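Clerkholm shop notebook - paper covering for bench 2
November 19, 2025
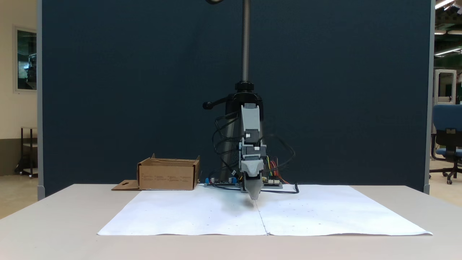
Florian Sutter is against butting the sheets. He would overlap them by 16 mm and accept the step, on the grounds that a butt joint opens as soon as one sheet moves and then the bench surface is exposed along the whole length. My objection to the overlap is the step itself. Anything drawn or slid across it catches, and a pencil line crossing it has a kink. We left it there. Current layout stays as two sheets with one seam running toward the front edge.

Paper. White, from the Prajapati roll, 99 gsm according to the label on the core. The older Brindance stock was heavier and lay flatter but took marks badly, and there is only a short end of it left on the rack. Not worth mixing the two on one bench. The whites differ and the thickness differs enough to feel at the joint.

Curl. The front edge lifts slightly. This is roll memory. Sheets cut from near the core are worse than sheets cut from the outside, as expected. Tried so far:
- Reverse rolling on a 375 mm length of drain pipe, left overnight. Helps in the middle, does little at the last hand's width.
- Weights on the corners. Works while the weights are there.
- Low-tack tape under the front edge. Holds, but tore the paper on removal twice.
- Laying curl side down. Edge stays down, center bows up instead. Worse for our purposes.

Next attempt is to cut long and fold the excess under the front of the top, then tape on the underside where a tear does not matter. Needs a longer cut than the present one. Laine Bite asked for the cut length to be written on the rack so that it does not have to be worked out each time. Will do once the fold has been tried.

Marks. There are small dark dots scattered over the surface. Cause not established. Candidates are graphite, dust from the rack, specks in the paper as supplied. Test is simple: unroll a fresh length, look at it before it goes near the bench, then rub a few of the dots with a white eraser. If they come off they are ours. If they are in the fresh length as well, it is the stock, and I will write to the supplier with the batch number (1001). Until that is settled, do not use dots as reference points for anything. Reference marks are to be a cross in blue pencil with initials beside it.

Bench top. Pale gray under white paper gives weak contrast at the sheet edges. When the strip lights are on, the back edge of the paper is hard to pick out from the front of the room - I have set a ruler down half on and half off without noticing. A dark line along the perimeter would fix it. Florian suggested colored tape on the bench itself, outside the paper, which also gives the next person a position to lay to. Agreed in principle. Tape color to be decided, anything but gray.

Shadows. The navy partition behind the bench takes a good deal of light out of that side. Shadows on the paper are soft, which is acceptable for marking out but makes it awkward to judge whether a point is touching the surface or sitting just above it. Feeler strip is more reliable than looking. Cut a few strips from the same paper and keep them in an envelope on the rack.

Box. The brown carton is on the bench, open, no lid. The flap with the cutout hole is lying beside it at the back left corner of the paper. Either the flap goes to recycling or it gets used as a template, and if it is a template it needs a label. The carton itself can go to the shelf under the Flultside drawers once that shelf is cleared. It takes bench length that the tape outline will need.

Cables. Black cable from the board lies partly on the paper. Fine for now, but it has to be lifted before sheets are changed, and last time it dragged the right sheet out of line and the seam opened at the back. Procedure from here on: power off, lift cable clear, change left sheet, change right sheet, close seam from the back toward the front, put cable down last. Laine does it right sheet first and gets the same result, so the order of the sheets is probably not important. The cable is.

Seam. Checked with the steel rule along its length after laying. No gap wide enough to take the 0.1 feeler. Recheck after a few days of use and record here. If it has opened, we go to Florian's overlap for a trial period through December and compare.

To do
- fold-under test, longer cut
- eraser test on dots, fresh length alongside
- tape for perimeter
- flap: label it or throw it out
- order another roll, same weight, ask whether it comes in a wider width so the seam can be dropped altogether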